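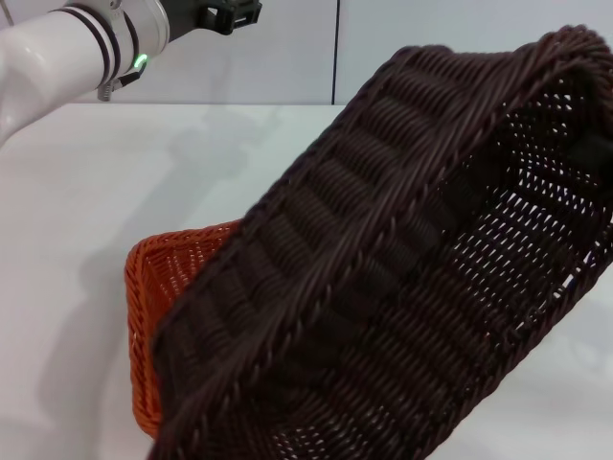

Monday, Tuto cell, basket nesting. Went through the house rules with Shayne before touching the speed settings. Notes so we stop arguing.

- Speed cap stays at 100 mm/s near the table with anyone inside the tape. Domenica wants it faster, take it up with Mirjam.
- Release only after the rim has touched. No dropping from height, wicker springs back.
- Woven stuff: grip on the braided rim, never the open weave. Strands snag.
- Log grip force every run. Log is at 1,443 entries, nearly all missing initals. Please.
- E-stop check at start of shift AND after lunch – Rupert skipped it twice in February.

Wrist view check. If the close view is blurred, wait for the arm to settle and grab again, dont tune off it. 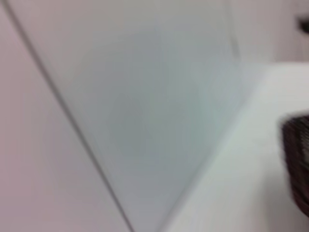
Can one person reset the cell after a protective stop?
Only from outside the tape, with the pendant in hand and the table checked first.

Still open: pad change at 3,000 cycles or sooner? Ask Thaddäus. Rule 4 needs rewording, reads like two rules.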